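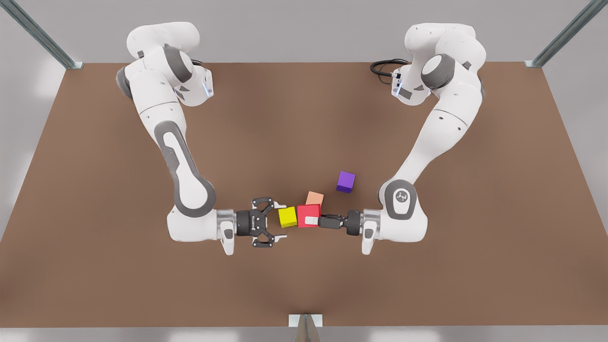 Tiedemann says no, the December price won't hold into the new year, and no, they won't split the pair. Both arms on one order or we go back to the list price. Also the grippers are quoted separately, which I'd missed completely, and could we please confirm the cable length.

So that was the morning. Phone on my shoulder, sandwich in the other hand, budget sheet open with a big hole where grippers should be.

Went through it again after lunch. Deposit is $2,000, not refundable once they start building. Freight more than $400 and that's to the dock, not upstairs. Lead time 10 weeks from the deposit clearing. Then the table. I'd put the table down as "have one" and we don't have one, we have the old bench at Cotthorpe with the bad leg, and two arms swinging around on that, no thank you. Crossed it out. Wrote TABLE in capitals and a question mark.

Spent the rest of the afternoon in the sim, since that costs nothing but my afternoon. Just cubes still. I want to know how much table we have to pay for, and how close together the bases can go before the elbows are a problem. Kaneck sells a narrower top that's a good bit cheaper and would fit through the door in one piece. The wide one comes in two halves with a plate underneath, and I don't trust the join.

Wrote down so far –

narrow top: fine for one arm, have my doubts for two
wide top: fine, dear, door
bases at the back corners: leaves the front clear for whoever is loading
spare finger pads: yes, buy them now, seperate freight later is silly

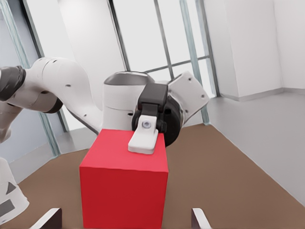 And then there's the wrist camera question, which I keep putting off. If we want a view from each hand and one from overhead, that's three cameras and three mounts and probably another box to plug them all into. Ukilix does a mount kit at $193 and it's the only line on the whole sheet that came in under my guess. Don't know if it fits these wrists. Asked. They'll "get back to me".

Could do one wrist camera first and see. But then the second one goes on next year's money and next year's money is already spoken for, the compressor, the floor. I know how that goes. Buy it together or do without.

Worst case I drop the overhead one and keep the two hands. Not happy about it. When the arms are in close over the same block I lose track from up there anyway, but I'd miss it for setup.

Tea. Then another hour on the sheet, moving the same numbers around. Put training at zero. Put it back. Took the second spare gripper out and left it out.

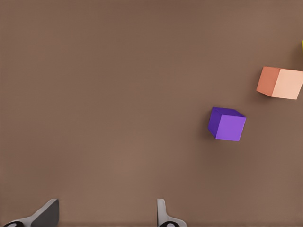
Bench diary – Thaddeus Kasprzak
December, 9:40 p.m.

Later. Kids asleep, laptop on the ironing board.

Decided on the wide top. If I'm going to be cross about something for years it had better be the join and not the reach. Will measure the door again, properly, with the frame and the closer thing at the top of it.

Still open: who signs the deposit. Whether the insurance people need a fence round the thing, I have a horrible feeling they do, and fence isn't on the sheet anywhere. Whether "both arms on one order" means one delivery, becuase there's nowhere to put two crates at once unless the old bench goes out first.

Cable length – forgot to send it. Do that first thing.

Ask Kaneck about the legs too. They come with feet or casters, and feet are cheaper.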